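Small Things on a White Table: data card and README

What this is

A set of short recordings of small household objects being sorted, handed over and put down on a white tabletop. The objects are the kind that live in a desk drawer, a coat pocket or the bottom of a bag. If you have ever emptied a drawer onto a table and regretted it within the minute, you already know the subject matter.

The set holds 2,734 episodes. Each episode has its own folder, its own plain-text note and a one-line instruction such as "put the earbud case on the left" or "clear everything to the back."

Maintained by Raymonde Lemieux. Complaints about the naming of objects should go to her, as should praise, should any arrive.

Releases

Releases are named after imaginary drawers, for reasons that seemed good in August.

Flamness: the first release. Single objects only. Pleasant, slow, a little dull.
Umard: several objects at once, scattered. Most of the interesting material is in this one.
Texier: the same objects as Umard, with instructions that mention a second object ("put the cap next to the case").
Leleo: clearing the table. Every episode is meant to end with the middle of the table free. Read Known problems before you believe it.

Pick one release to start with. Umard is the one to pick.

The table

White, flat and plain, with pale walls on three sides. We wanted a surface that would not compete with a paper clip for attention, and we got one, at the price of every white object in the collection becoming a minor test of character. The earbud case is the worst offender. It is white, it is rounded, and it has no particular opinion about which way up it should be.
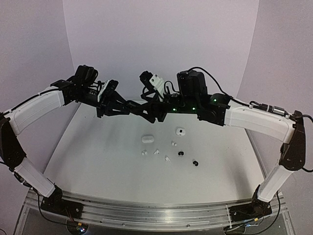 Umard: small objects scattered, white earbud case lying on its side.

Lighting is even. Shadows are soft and often the best clue to where a pale object ends and the table begins. If you adjust contrast before doing anything else, adjust it gently, or the shadows become objects and the objects become rumors.

The objects

Everything came out of real drawers. Nothing was bought for the purpose, which will be obvious from the state of the pen caps. The object list has five groups:

case: anything whose job is to hold something smaller. Earbud case, contact lens case, a tin that used to hold mints.
cap: pen caps, bottle caps, one lens cap with no lens to its name.
clip: paper clips, binder clips, clothespins. Clothespins were argued over for longer than I care to record.
soft: cloths, a rubber band, a folded receipt.
odd: everything else.

"Odd" is the largest group. We tried splitting it and ended up with twice as many groups and the same amount of odd.

Not every group turns up in every episode. The list of objects used is in the note for each one, in the order they were put on the table, with the name we settled on. Use those names. An earlier draft let people write what they liked, and a single eraser went by six names, one of them rude.

What counts as tidy

This section exists because we had to write it down to stop talking about it.

An object is "put" when it has been let go and is resting on the table. Resting against another object counts. Resting on another object counts only if the instruction asked for it.

"Left" and "right" are the viewer's left and right. "Back" is the side nearest the back wall. "Front" is the opposite side. "Middle" is wherever a reasonable person would set down a cup of coffee.

"Next to" means no more than a hand's width away. Whose hand was never established.

"Clear" means the middle is free. It says nothing about what the sides look like, and the sides can look terrible.

A case lying on its side is still tidy. We considered requiring cases to lie flat and decided that this was a standard none of us met at home.

Starts and finishes

Starting positions were made by tipping the objects out of a bowl and then leaving them alone. The leaving alone was the hard part. Given a spread of small things on a table, most people will straighten at least one of them without noticing, and the first week of Flamness is suspiciously well aligned as a result.

Recordings begin before the first movement and carry on for a short while after the last. The quiet stretches at both ends are deliberate. Trim them if you like, but keep a little of the ending, where a round object may decide to roll.
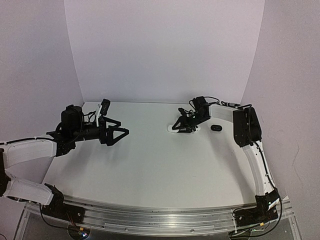
View from the front of the table: white surface, pale walls, gripper open and holding nothing.

Single frames make poor evidence. A pause between two movements can look exactly like a finish, and a finish can look like the moment before a start. Check the frame number against the note before drawing conclusions about what was or wasn't done.

Folder layout

Each release unpacks to one folder. Inside it:

episodes/ one subfolder per episode, numbered
objects.txt the object list, with groups
instructions.txt every instruction used in the release
changes.txt what was fixed, and what was broken while fixing it

Each episode subfolder contains the video, a joint position log and note.txt. The note has these fields, one to a line:

instruction: the sentence, as given
objects: names, separated by commas
start: scattered, lined or stacked
result: done, partly or no
remarks: free text, frequently too free

A typical note:

instruction: put the earbud case on the left
objects: earbud case, binder clip, pen cap
start: scattered
result: partly
remarks: case went left. so did the pen cap, uninvited.

"Partly" is used when the thing asked for happened along with something that was not asked for, or when it nearly happened. Please don't fold it into "no." A good deal of housework would fail on those terms.

How results were judged

Two people read the instruction, watched the recording and wrote down a result without consulting each other. Where they agreed, that was the result. Where they didn't, Raymonde watched it and decided, and the remark usually begins with the word "fine."

Most disagreements were about "next to." The rest were about the rubber band, which has no clear edges and can be in two places at once.

Known problems

Some Leleo episodes marked "done" have a paper clip still in the middle. It was missed by both readers and found later, over lunch, on a large screen. Corrected notes are listed in changes.txt, and there are surely others.

The folded receipt unfolded over the course of the project. It is the same receipt throughout. Treat early and late episodes as containing slightly different objects.

Two clothespins share the name "clothespin." We know.

The words "cap" and "lid" were used interchangeably in Flamness. They were merged to "cap" afterwards by search and replace, which also affected the word "solid" in the remarks. If you come across something described as "socap," that is what happened.

Stacked starts are rare. They tended to become scattered starts on their own.

What it's good for

Finding small pale things on a large pale surface. Telling apart instructions that sound alike. Studying how much of "tidy" is agreed on and how much is merely put up with.

It is a poor guide to kitchens, floors, laundry or anything bigger than a mug. It also contains very little variety in background, and a method that does well here may be helpless on a patterned tablecloth. We have not recorded on a patterned tablecloth, and the one that was offered had ducks on it.

Reuse

Use it for research or teaching, and keep this file with any copy you pass on. If you rename the objects, keep a list of the old names alongside the new ones. If you publish numbers, say which release they come from, and report "partly" as a separate column.

Corrections

Send the release name, the episode number and one sentence saying what is wrong. Fixes go in with the next update and are recorded in changes.txt. Proposals for a sixth object group will be read with interest and filed under odd.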